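Newsletter > Workroom > Bench surfaces and power

Re-covering the benches at Guthrie

The white work surfaces in the Guthrie room are due for inspection before the new term of evening classes. Most wear comes from solvent wipes and from clamps left on overnight.

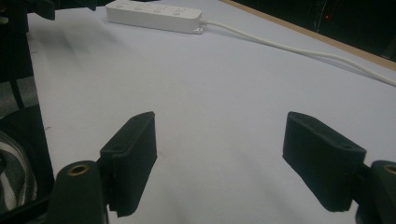

Marks that survive a damp cloth should be treated with Werik cleaner, diluted 10 to 1 and left for 2 minutes. Do not use scouring pads, as they dull the finish and the dulled patch then holds grey residue. Benches used for gluing can be protected with Pundo sheet, sold in 6 m rolls. Lay it from one end and smooth it toward the edges - wrinkles left in the middle will catch rulers and blades.

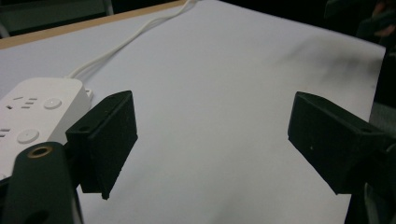

Covered work surface with a light wood edge.

Sheet with cuts longer than 200 mm should be replaced, as patches lift at the corners. Offcuts go in the general bin; the local centre does not recycle them.

Leads and power strips are to be tested and tagged again in October. Keep cords clear of wet glue, and unplug at the wall before wiping down.
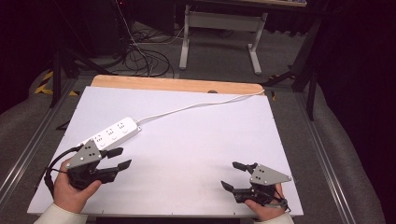 Ordering

Orders for sheet and cleaner close Thu 20 March. Rudance delivers to the side door only.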